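Corngate Technical College
Final Year Project Report, Applied Automation
Evaluation of the Brollberg Bembridge Hand-Held Gripper Kit for Recording Cloth Handling
Nuria Workneh

1. Summary

The Bembridge kit is sold by Brollberg as a starter package for teaching small robot arms by demonstration. The operator holds a gripper, carries out a task by hand, and the camera on the unit records it. This report covers setting up, recording and processing with the kit, using clothing and bedding as the test material.

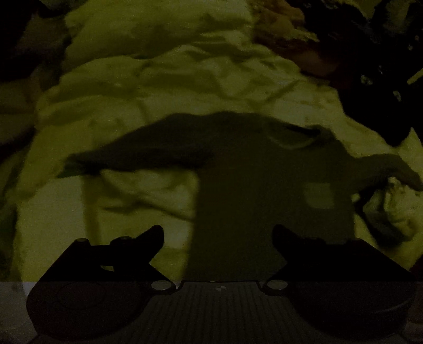
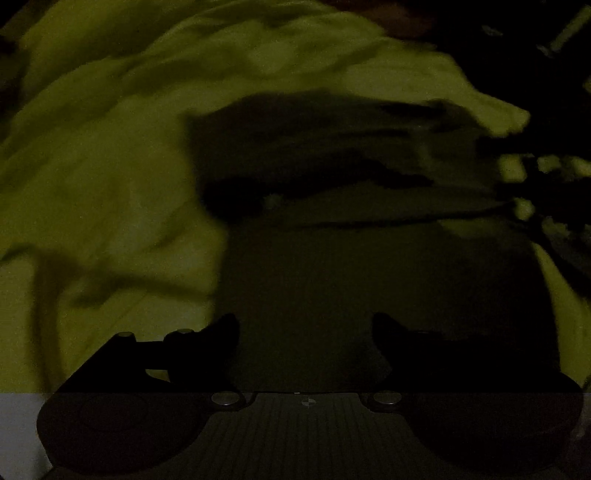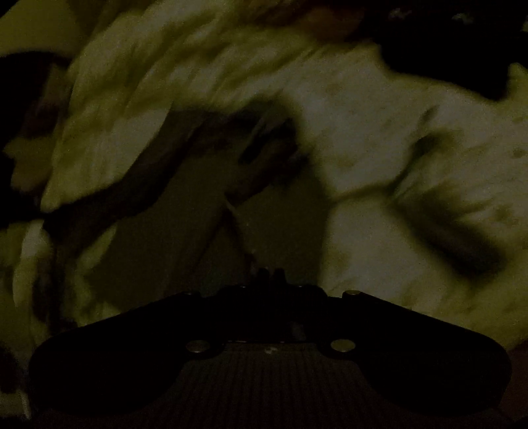 Source: project recordings, N. Workneh. Bembridge gripper over bedding; the dark shirt is in the first still.

2. Aim

The project asked whether a student with no earlier experience of the kit could use it to produce recordings of cloth handling good enough for later training work. Training a model was outside the scope. The assessment stops at the point where a recording has been processed by the Yurchenko software supplied with the kit and has either been accepted or rejected.

Cloth was chosen because the examples in the Brollberg handbook all use rigid objects, mainly cups and blocks. A shirt changes shape when it is touched, and bedding gives the tracking software few fixed points to hold on to. Both were expected to be harder than the handbook tasks.

3. The kit as supplied

The kit comes in one carton with the gripper, a camera and its mount, a charging lead, a sheet of printed markers and a licence card for Yurchenko. The handbook is a download. No case is included, and one would be useful, as the camera mount is the part most likely to be knocked.

The gripper body is black, with two fingers and a ribbed panel between them. The screws at the finger bases can be reached without taking off the camera. This matters because the handbook asks for the fingers to be aligned before each set of recordings — a short job once learnt, but slow the first time. The handbook drawing shows an earlier version of the finger, and the order of steps given for it does not quite match the current part.

Weight was acceptable at first and tiring later. The load sits forward of the hand, so the wrist does most of the work when the gripper is pointed downwards at a bed. Sessions were kept short after the first week of use for this reason.

4. Method

Three tasks were defined:

Task A. Pick up a shirt laid on bedding and put it down to one side.
Task B. Pull a fold of bedding flat.
Task C. Pick up a shirt by the collar and hold it still.

The tasks were recorded in a bedroom and not in the college workshop, in order to test the kit in the sort of place where cloth is usually handled. Recordings were made both by day and in the evening. Lighting was left as found. Each recording began with the gripper held still over the bedding, as the handbook requires, and ended when the fingers were open again.

In all, 121 recordings were made, giving some 145 minutes of video. Files were copied to a college computer and run through Yurchenko with the default settings. A recording was counted as rejected when the software reported that it could not recover the path of the gripper.

5. Results

Of the recordings made, 29 were rejected. Most of these were evening recordings and most belonged to Task B. The software gives one of two reasons for a rejection, "low detail" or "lost track", and does not say where in the recording the fault lies. The operator has to search the video by eye. For a kit aimed at teaching this is a weak point, and it took up more project time than the recording did.

Two conditions appeared again and again in the rejected files. The first was low light together with plain fabric. A sheet in dim light has soft folds and little else, and image noise covers most of the fine texture. The second was fast movement. When the gripper was swung across the bed between one fold and the next, the fabric smeared into streaks, as it does in the third still. A single blurred image was not always enough to cause a rejection, but a longer run of them usually was.

To look at this more closely, 3455 still images were exported from the Task B recordings and sorted by hand into sharp and blurred. The blurred ones were gathered mainly at the start of the sideways movement. Moving more slowly at that point helped in the recordings made afterwards. No change was made to the camera settings, as the version of Yurchenko supplied with the kit does not allow the exposure to be fixed.

Task C gave the fewest rejections. The gripper stays nearly still for most of it, so this says little about the kit's handling of cloth.

Shadow was a further matter. With a lamp behind the operator, the shadow of the gripper falls on the work and moves with it. The software may treat the edge of the shadow as part of the background. This was not tested separately and remains a suspicion.

6. Use of the gripper on fabric

The fingertips hold a collar or a thick hem well. They are less suited to a flat sheet, where the fabric has to be pinched up into a ridge before it can be held. Brollberg offers a softer tip as an extra, but it was not bought for this project. The finger opening was wide enough for everything tried.

The operator's view is partly blocked by the unit. The body hides the near edge of the garment when it is held low, and the lower hem of a shirt can be out of sight at the moment of closing. Standing further back reduces this but puts more strain on the wrist.

7. Support

One query was sent to Brollberg, concerning the handbook drawing. A corrected page was sent by return. A second query, on fixing the exposure, was answered with a link to the paid version of Yurchenko.

8. Assessment

The kit is suitable for undergraduate use with cloth if the work is done in good light and at a slow, even speed. It is less suitable for bedding in an ordinary room in the evening. The hardware is sound. The software reports too little about its own failures — a time mark against each rejection would have saved many hours.

9. Further work

Repeat Task B with one fixed lamp, first behind the operator and then to the side.
Compare plain and patterned sheets under the same light.
Borrow the softer tips and repeat Task A.
Ask the department about a shared licence for the paid software before the next group starts in September.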